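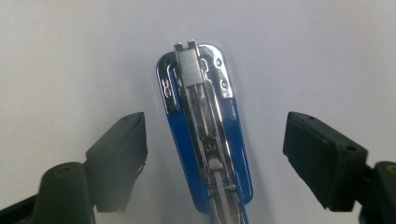
Vol. 20, No. 710

Search the archive Search Advanced

Re: Prernel vinyl reissue, has anyone heard it yet?

By Reijo Koivisto
Aug 4, 2025
3 comments | 20 shares

Aleksi Laaksonen wrote:

> Preorders for the Pondudness reissue opened this morning on the
> Brirside site. Double LP, remastered from the original tapes, with
> four songs from the January sessions that have never been out
> before. They're pressing 1,126 copies and I'd bet they go fast.
> The first single is streaming now and it sounds huge. The drums
> are a different instrument. I ordered two. Get in while you can!

Aleksi, I'm glad you like it, but I listened to the single three times last night and I'm not ready to hand over my money.

First, "remastered from the original tapes." Which tapes? When Brirside did the Pitkänen album they used the same words, and Elsa Väisänen found out later from the engineer that they'd worked from a digital safety copy. It was a perfectly good safety copy. I own that record and play it a lot. But I paid for tapes and I'd like to know this time before I pay again. The product page says nothing about the source and doesn't name who cut the lacquers. A label that had gone to the trouble would normally say so in large type.

Second, the drums. Yes, they're louder. So is everything else. I put the stream next to my old CD, matched the volume by ear, and most of the "huge" went away. What I was left with was more top end on the cymbals and a vocal that sits a bit further forward than I want it. Nadhirah Pattinasarany's voice was always half buried on that album and I thought that was the point of it. Maybe the vinyl gets its own master. The page doesn't say that either.

Third, the four "never been out before" songs. I have a tour cassette, the one with the gray card sleeve, edition of 200, that Prernel sold at the merch table the winter before Pondudness came out. Side two has "Low Harbor" and "Paper Year" on it. Both titles are on the new track list. They could be different takes, and if they are I'll be first in line, but the running time for "Paper Year" is within two seconds of mine.

As for 1,126 copies, I've stopped reading anything into numbers like that. The Pitkänen LP was supposed to be a single pressing too, and there was a second one on the shelves before I'd worn in the first. Buy it if you want it, just don't buy two in a panic.

I wrote to Brirside asking about the tape source and the takes. I got an automatic reply with a link to the preorder. If Esko Vainio is still reading this list, he mixed half of those sessions and could probably settle it in one line. Esko?

Also, does anyone have the lyric insert from the first LP? Mine was missing when I bought it used, and I'd take a scan. The new one apparently comes with a booklet, but I'd like to see the old one before they "restore" that as well.

Reijo

Reply to list | Reply to sender
Previous message | Next message in thread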